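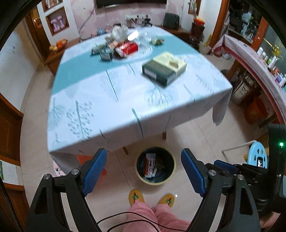
*Fig. 1. Hand-held gripper at a dining table. Note the blue pad on each finger.*

**Visit notes: Milley demonstration, January 9, 2024**

We saw 16 tasks in all, done in a furnished home. Engström's staff ran the tool by hand - no arm was attached. Read section 11 of the handout before the next class.

For your write-up:

- Sketch both fingers and mark the pads.
- Pick one object on the table and say how you would grip it.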